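Velside open day, notes

Written up on the train, so excuse the state of it.

Got to Velside just before ten on 19th March. Long low building behind the bus depot, new sign, old roof. This is the shoe plant that Bogale sold off last year, for those who haven't followed. Filla bought the name, the lasts, the tooling and whatever stock was sitting in the Flarham warehouse. Did not buy the lease. So the new owners are paying rent to the old owners, which came up more than once during the day and not always politely.

Coffee first. Bad coffee, good rolls. Sign-in sheet, visitor badge, a folder with the presentation printed four slides to a page so you couldn't read the small numbers. I suspect the small numbers were the interesting ones.

Dagim Zeleke opened. He runs the site now, came over from the Filla side. Talked fast, no notes. Main points as I got them down:

Sale closed for less than the first offer. He wouldn't say how much less. Somebody behind me said "a lot" and he let it go.

Staff was 300 under Bogale at the peak. It is 80 today. He wants 200 but gave no year, and when pushed said it depends on the spring orders. Buyers for two regional chains were supposed to be in the room. I only met one.

Supplier debts from before the sale stay with the estate. Filla has no duty to pay them and hasn't. He said they've "talked to everyone who matters," and I'd guess that landed badly with the thread and eyelet people sitting near the window.

Then the floor. Cutting room first, half the tables under sheets. The cutting itself is quick to watch, one operator and a lot of shouting over the extraction fans. Leather comes in from the same tannery as before, on shorter terms. Thirty days used to be ninety. Stitching is the busy part and the only place that felt like a full factory. Most of the people there were rehired, same benches, some with the old company name still on their aprons. Asked one woman whether the pay was the same. "Same hourly, fewer hours." Fair enough, wrote it down.

Lasting and soling are on the ground floor and I liked this bit best. Smell of glue and warm rubber. They are running one style only until April, a plain work shoe, and the line was making pair 2,015 of the order when we walked past. There's a whiteboard. Somebody had drawn a little party hat on the number for 2,000 and not wiped it off.

Finishing we skipped, we were running late. Upstairs to the work rooms and then the meeting room.

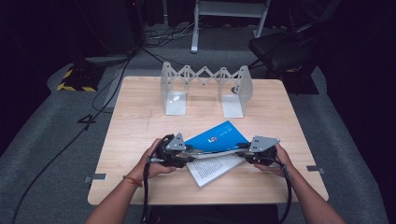

A booklet, two grippers and a wood-grain table. Velside, open day.

Lunch was sandwiches, standing up. Talked to Heloísa Falcão, who handled the purchase for Filla and is staying on part time to look after the finance. Much more careful than Zeleke. She said the brand was the easy part to value and the warehouse stock was a headache. A good share of it is odd sizes, boxed by season and not by style, and it took her team weeks longer than planned to go through it. Some will be sold through the outlet at Flarham, the rest in bulk. She wouldn't be drawn on price per pair.

I asked about the lease. She laughed and said next question. Then she said it has a break clause and they are "looking at buildings," plural. So if you supply Velside and ship by the pallet, maybe don't sign anything long with the local haulier yet. My reading, not hers.

Afternoon session was questions. Best ones:

Will Filla keep the Bogale name on the shoes? Yes for the work range, no for casual. Casual gets a new name which they are not sharing.

Who owns the patterns? Filla, all of them, including the childrens styles. No plans to make childrens again.

Are they taking on new suppliers? Yes for laces, boxes and insoles. Samples to the site office, with a price at two volumes. No agents.

Payment terms for new suppliers? Thirty days from delivery. Somebody asked for a deposit on the first order and got a "maybe" that sounded like a no to me.

Is there a bank line behind this? Falcão took that one. Yes, in place, secured against stock and recievables. She did not name the bank.

Wrapped up at three. A few people stayed on to look at the outlet samples, I had a train.

Overall: smaller than I expected, tidier than I expected. The stitching room is worth the trip. I'd quote for the boxes, keep the first order small and ask again about the lease in a few months.

Parking is tight by the way, use the depot side. And bring your own coffee.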